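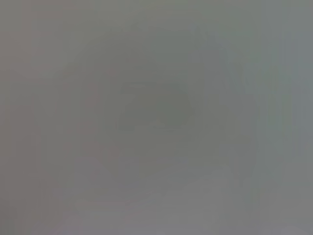

Gray on gray.

1 Jun 2021

My building got a letter in January telling us our water was going to be "restructured." Not the water itself, as far as I can tell, but whatever you add to water when you want people to pay more for it. The company is called Banisico and the device is called the Elside, and it gets clamped around the pipe where the cold main comes in. No filter, no salt, no moving parts. The brochure is very proud of the no moving parts.

I have been reading brochures like this for most of my adult life and I still can't get past the second page without a pencil. Page two says the Elside cuts limescale by 76 percent. Cuts it compared to what? Measured where, and after how long? There is a little number next to the claim, so I went looking for the footnote, and the footnote says "internal testing." I wrote to them and asked if I could see the internal testing. I got a reply from a Szu-yu Lai in customer relations, very polite, with the brochure attached.

The price is $3842 installed, split among the apartments, plus $184 a year for "monitoring." I asked what there is to monitor in a thing with no moving parts. That one is still unanswered.

Now, I don't think my neighbors are fools. We do have hard water. The kettle furs up, the shower head clogs, the glasses come out of the dishwasher looking like they were stored in a barn. A regular softener would deal with it, but those need salt and a drain and a bit of floor space, and the basement is short on all of it. So when a man turns up and says he can fix the problem with a clamp, people want to listen. I wanted to listen too, for the first ten minutes.

Fung-ping Tang on the third floor is the main believer. Her sister's building on Yip has had one for 2 years and the sister says her hair is softer. I asked whether the sister had changed shampoo in that time and was told I was being difficult. Maybe so. But hair isn't scale, and I'd like somebody to show me the inside of a kettle.

What I suggested was simple enough. Put the clamp on for three months, at their cost, and have two of us descale our kettles on the same day and then leave them alone. Then take it off for three months and do it again. Banisico said the effect "continues after removal," so a test like that wouldn't be fair to the product. I read that sentence several times. If it keeps working after you take it off, could we maybe just borrow one?

The vote is later this month. I expect to lose it. In the meantime I bought a bag of citric acid at Imesport, two spoonfuls in a full kettle, boil, leave for half an hour, rinse twice. The kettle is clean. I'm told this does nothing for the pipes, and that's probably true, though I haven't seen any evidence yet that there is anything wrong with the pipes either.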